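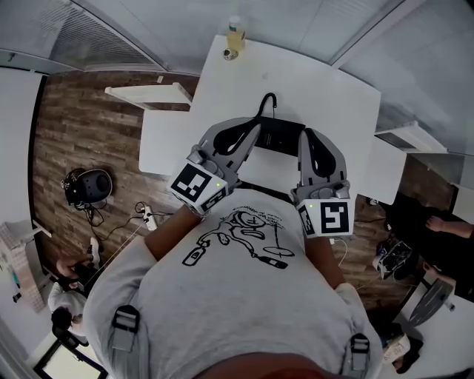
Are the Shimada Farkex goalkeeper gloves worth buying for regular league play?

For most amateur keepers they are, as long as you play mainly on grass and don't mind washing them after each use. On artificial turf the palms wear too fast for the money.

I play in goal for a side in the Bristport district league and train twice a week. I bought the Farkex before the season started and wore them for everything until the winter break, then kept going with the same pair when we came back. My old gloves were a cheaper flat-palm pair from the same company, so that's mostly what I'm comparing them with.

Fit

I take a size 9 in most brands and the 9 was right here, though snug across the knuckles for the first 2 weeks. The fingers are rolled, so the latex wraps around the sides and you get more contact on the ball. Keepers with wide hands should try the next size up. The wrist strap goes all the way around and closes with hook-and-loop. It held well at first. By the middle of the season it had picked up enough grass and fluff that I had to clean it with an old toothbrush.

The finger spines come out through small slits on the inside. I took them out after the second match and haven't put them back. With them in, I had trouble closing my hand on low shots, and throwing the ball out felt awkward.

Grip

In dry weather the grip is very good once you dampen the palms. Straight out of the bag and fully dry they are nothing special, and I dropped a simple cross in the first match before I worked that out. Now I wet them at the tap before warming up and again at half time.

Rain is where they beat my old pair by the widest margin. We played away at Pultivside on a soaked field, with the ball skidding off the surface all afternoon, and I was able to hold shots I would normally have pushed around the post. We still lost, to a header and a penalty. Heavy mud is another matter. Once the palms are caked, you need to rinse them or the grip is gone.

Padding is thick enough on the palm for hard shots from close in. The backhand is thinner, and punching a heavy ball stings a little on a cold day.

Wear

After about 50 hours of use the palms had started to flake at the heel of the hand, where I push up off the ground. There is a strip of tougher material in that spot, but it's narrow and I land just outside it. The stitching has held everywhere except one loose thread on the left thumb - I trimmed it and it hasn't moved.

Our indoor and turf sessions did most of the damage. One evening on the old turf field behind the school took more off the palms than a month of matches on grass. I now keep my old gloves for training there and save these for the weekend.

Washing

Lukewarm water, a little glove wash, squeeze gently, hang up away from the heater. They take a full day to dry indoors, sometimes longer, and they smell if you leave them in the bag overnight. The white parts are gray now and I've stopped trying to fix that.

Score

4 out of 5. I'd lose the spines and make the heel strip wider. I plan to buy a second pair in March, before the cup games, and use the current ones for warm-ups until the palms go.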